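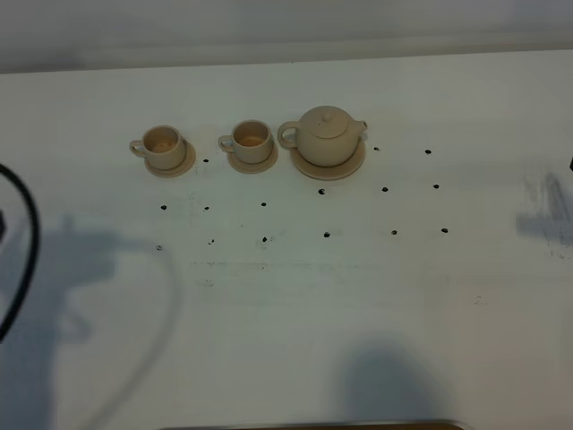
Does the tea task need its own program, or can it start from the block stacking one?

Start from the block stacking one and change the grasp points and speeds. The handles on both cups and on the pot face left, so one approach direction covers all three.

The rest of the answers are below Evangelia's message.

Thịnh Nghiêm

On 03/09/2019, Evangelia Psarras wrote:
> Hi all,
> Kesine team is on the tea task for the September club day. Three things
> I need before we start:
> 1. How fast can we move with the pot?
> 2. Do the saucers get moved or do they stay put?
> 3. Where do we save our runs? The Jeltum folder is full again.
> Also, I-hsuan Lam is joining us from the Huanca team.
> Evangelia

1. Cap it at 50 mm per second once the pot is off its saucer. With nothing in the gripper you can go up to 400. Please don't raise the pot limit to save time. The score sheet has no points for speed this year.

2. They stay put. Each cup and the pot has its own saucer, and the pot's is the biggest of the three. A piece has to go back on the saucer it came from. If a saucer gets dragged, stop the run and log it as a fail — even if the piece ends up on it.

3. Use the Grumlow drive, in a folder with your team name. Ikechukwu Amadi cleared space there and set the limit at 2000 files per team. Delete your test runs as you go.

The clay is unglazed and it stains, so use weak tea and rinse everything at the end of your slot. Wipe the table too. The gray smudge on the right side may need more than a paper towel.

Nayeli Bedoya has the sign-up sheet for table time. Slots are 2 hours, one team at a time. I-hsuan, please take your name off the Huanca slots so they can be given out again.

Thịnh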